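Subira Nzioka
Small clothes rack thread. Hangers mostly.
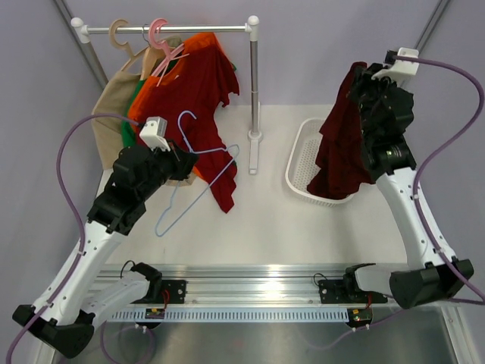

Beige tank, green, orange, red tee. Light blue wire hanger still to go on.

2/ The rack is the tabletop one from Ellirum. Chrome bar, white end caps, white foot. It takes small clothes only. I wouldn't put a coat on it.

3/ Tan and pink hangers are plastic. The blue one is wire. I've been swapping between the two kinds since August and I still prefer plastic for anything with a neckline. Wire is fine for tanks.

4/ Thin straps slide. I put a rubber band on each end of the hanger, 8 hangers done so far. Imtiaz Weerasinghe uses felt strips and says they last longer.

5/ Red tee needs its sleeve pulled straight. It creases if you leave it bunched overnight.

6/ Someone asked about order. Light colors on the left, dark on the right. The orange and the red go next to each other and I leave it at that.

7/ Hangers came in a pack of 11 from Jestgate. They sell a pack of 13 with clips too, which I haven't tried.

8/ Skirts next. I need the clips for those.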